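The first thing you notice on the Trodby road in December is the smell, sweet and sharp and a little smoky, and it gets stronger as you come down the hill toward the old Nakajima sheds. Somebody is boiling yuzu peel. By noon the whole valley will smell like it, and I can't think of a better way to walk into a town!

Katsuhiko Koyama has grown citrus on this slope for most of his life, and his father did before him. He likes his trees old and he likes them ugly. The best yuzu, he told me, comes off branches you'd be tempted to cut down (he has been tempted, and he showed me the stumps he regrets). The thorns go straight through a work glove. He picks with short-handled clippers, cutting once to free the fruit and again to trim the stem flush, so it won't poke a hole in its neighbor on the ride down.

A good year gives him 1,000 crates. This was a good year, even after a July so dry that the leaves curled and he was out before sunrise with the hose, talking to the youngest trees. "They like company," he said, and went back to clipping.

Most of the crop goes to the Nakajima sheds, where Asuka Ikeda runs the kitchen. She learned marmalade in Randby, of all places, from a landlady who made it with Seville oranges and a frightening amount of whiskey. Ikeda skips the whiskey. She soaks the peel overnight, changes the water 2 times, and cooks it in wide, shallow pans so it sets fast and keeps its color. The seeds go in too, tied up in cloth, and they give up so much pectin that she has never bought a packet of the stuff.

I ate it on toast, then on rice cakes, then off the spoon while she pretended not to see. It's bitter at the front and floral at the back, and the peel still has some bite.

Kenta Imai and Takumi Sakamoto buy 11 cases each winter for Illeo, their lunch counter by the station, and brush it over grilled mackerel in the last minute of cooking. Go early. The mackerel sells out, and the miso soup that comes with it has a curl of fresh peel floating on top that perfumes every mouthful.

Koyama's own favorite is simpler. He puts a spoonful in a mug, pours hot water over it, and drinks it standing up at the door, looking at his trees. I've been making it that way at home ever since, and I've already ordered more jars.

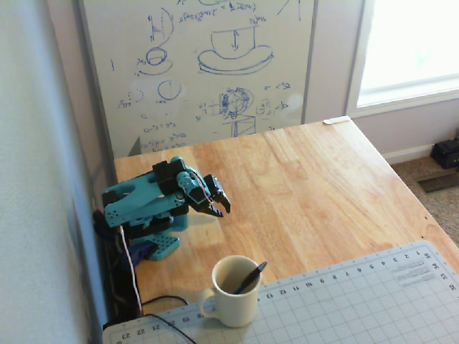
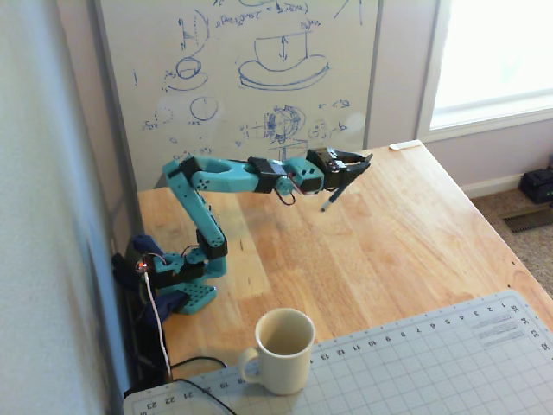
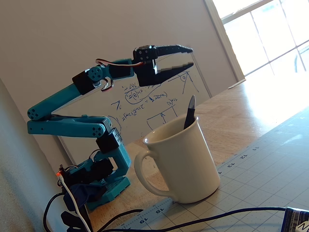
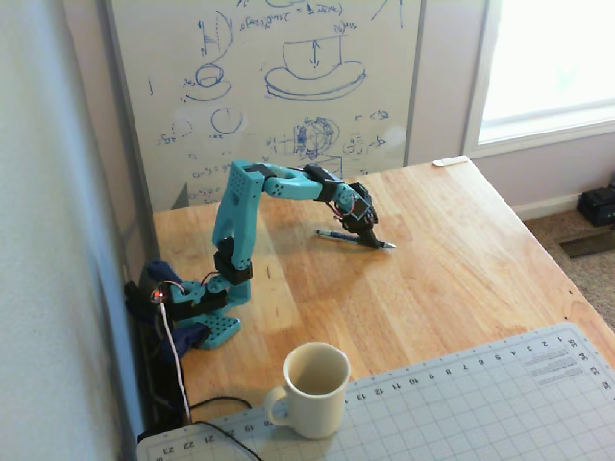
Teal arm, wooden tabletop. Photos: Renji Oda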